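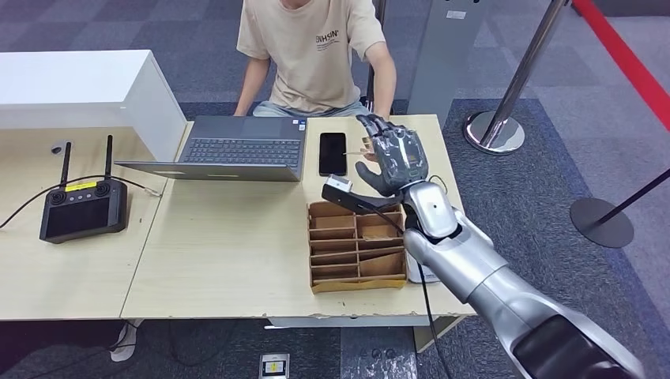

Laptop, phone and the cardboard tray, out on the two tables

October 12, 2024

I have strong feelings about a cardboard box and I'm going to share them with you!

Regular readers will remember April, when I spent an entire weekend (and more money than I'm willing to type here) trying to get the small stuff at the Etdale workroom under control. I bought the Zumus drawer stack, the one with the clear fronts. I labeled every drawer. I was so proud of it. By the end of the month all the drawers had the same mix of things in them: binder clips, tea bags, a tape measure, somebody's cough drops, half a pack of sticky notes. The labels were lovely and not one of them was true.

So the Zumus went home with Edin Kelmendi, who keeps screws in it and loves it, and I went back to piles for a while. Piles on the tables, piles on the windowsill. Then I was helping clear out the stockroom at Ballden and found a stack of divided cardboard trays headed for recycling. Plain brown, open on top, thin partitions slotted together to make little compartments. I took one. I should have taken twelve.

What I love about it first of all is that it's open. You look down and there's everything you own in the way of small things, all at once. With drawers I was always opening the wrong one, closing it, opening the next one, and by then I'd forgotten what I wanted. With the tray my hand goes straight to the spot. And putting things back is just as quick, and that was always my real problem (I can find anything, I am a terrible returner of things).

The compartments aren't all the same size, either. Mine has bigger ones toward one end and narrower ones toward the other, so the bulky stuff gets the roomy spots and the skinny stuff gets the slots. I spent a very happy half hour deciding who lives where. Snack bars and little packets in the big ones. Cables, each one wound up and tucked in by itself so it can't make friends with the others. Pens in the narrow ones, then lip balm, then the spare keys.

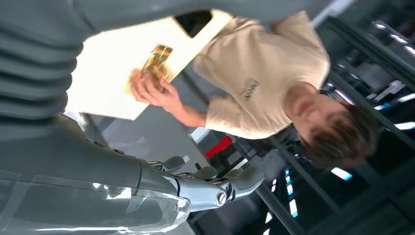 My rule is that if a thing doesn't have a compartment, it doesn't get to stay on the table. I was ruthless! Three dried-up highlighters went in the trash, along with a charger that fit nothing any of us has owned in years. The snacks were harder. We had 30 packets of various things floating around that room, some in bags, some in coat pockets, and they'd been getting crushed under notebooks since summer. Now they have a home, and when their compartment is full we don't buy more until it isn't. I give that policy a month, but what a month it will be.

A few things I've figured out, in case you end up with a tray of your own:

Empty the whole thing before you rearrange it. I tried swapping two compartments at a time and got hopelessly muddled. Take it all out, wipe the table, look at the bare grid for a minute, and start over.

Put it at the front of the table. I started with mine at the back against the wall, where it looked neat, and I had to lean over the laptop to reach it. Up front it gets used.

Check the partitions before you load it up. They're thin, and they like to work themselves loose. A dab of glue at the joints helps, or a bit of tape if you're impatient like me.

Leave a compartment free. Something will turn up that needs it, probably by lunchtime.
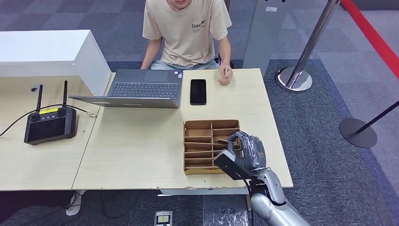

Reading time: 3 minutes

The tables deserve a word too, while I'm at it. They're two light wood-grain ones pushed together, and they came from Kahsay, the secondhand office place out past the bus garage. The front edge of one is chipped and worn in a few places and I keep meaning to do something about that. Edin says sand it. I think I'd like to leave it alone and spend the afternoon finding another tray. Pushed together they give us a nice big surface, so there's room to open a laptop at the far side, set a phone down beside it and still have a clear patch up front for sorting.

That clear patch has changed the room more than anything else I did all year. I used to eat lunch with my plate balanced on a folder. Last week I put out a full sheet of wrapping paper and cut it flat, like a person in a magazine.

I've had a few emails asking whether I'd cover the tray in fabric or paint it. I did think about it, and I got as far as picking out a green. For now I'm keeping it brown. If a partition gets bent I can cut a new one out of any old shipping box in about as long as it takes to boil the kettle, and it'll match.

Next job is the shelf by the door, where there are 7 tote bags inside another tote bag. If any of you have a system for tote bags please write and tell me, I'll try anything. And if you're near Ballden, ask at the back about the cardboard trays before they go out for pickup. Leave a couple for me!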